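Sixteen slides and a cold cup of coffee

Posted in: Lab life
121 shares

So I finally sat down with the teaching set Horacio Montecinos left behind when he retired, and I have thoughts! Mostly about prostate biopsies, so if you came over from my bread posts you may want to skip this one.

The set is a box of old glass slides with his pencil notes on little cards. Half of the cards just say "look again." (Thanks, Horacio.) I went through them in February, after dinner, on the secondhand microscope in the back bedroom, and I kept score against his answers. I did worse than I'd like to admit on the small stuff, and all of my misses were the same kind of miss. I kept calling partial atrophy something scarier than it is.

If you've never met it, partial atrophy is a benign change where the glands shrink down and get pale and crowded, and on a skinny needle core they can look an awful lot like low-grade cancer. The edges are angular, the cytoplasm is scant, and the basal cells may be so patchy that you can't find them on the plain stain. Add a tired pathologist and you've got trouble.

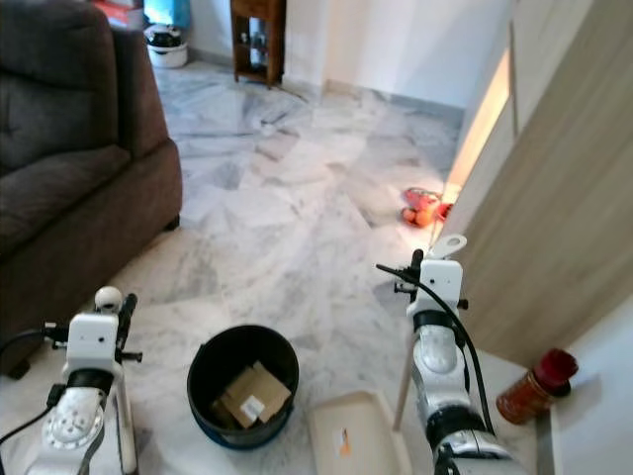
What I should have been doing

Low power first. I know this, I teach this, and I still went diving in at high power like a first-year resident. At low power partial atrophy often keeps some of its old shape, with a few ordinary-looking glands mixed in, and the nuclei don't have those big cherry nucleoli staring back at you. Kirsty Heywood, who trained me, used to make us sit on our hands until we'd said three things about a core from low power. I hated it then and I've gone right back to doing it.

The other thing is the basal cell stain. It helps, but a negative result in a handful of glands doesn't prove anything, and in partial atrophy the staining can be fragmented or missing in some of them. One of Horacio's cards had four question marks next to exactly that. You have to put it together with what the glands look like, and if you can't get there, you say so in the report and let the urologist decide about another biopsy. 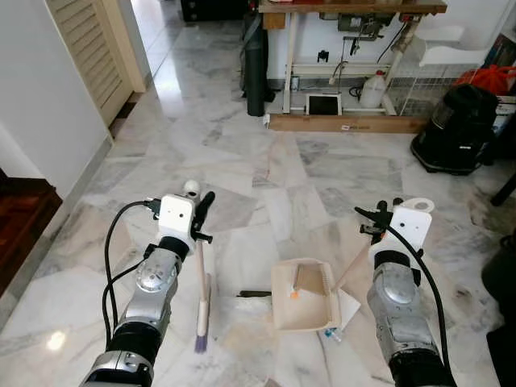
My own habit with small foci goes like this. I write down my first impression on a sticky note, turn it over, and go read something else for 30 minutes. Then I look again without peeking. It's a bit like working with a hand broom and a long-handled dustpan, where there's always one crumb sitting by the front lip and you need a second pass to get it in. My second pass on these slides changed my mind on two of them, both in the right direction, and I'd have been embarrassed to sign out the first versions.

Javiera Durán asked me by email whether she should order deeper levels up front on every core with a small focus. I wouldn't, myself. The focus may be gone on the next cut, and then you've used up tissue you wanted for stains. Get the unstained slides cut at the start if your lab will do it, and ask for levels when you have a question they can answer.

I've still got the last few cards to type up, including one where I disagree with him completely. It's a cluster right at the edge of the core and I think it's adenosis. He wrote "no!!" on the card and underlined it. I'm going to show it to Macarena Alarcón before I say any more.

25 comments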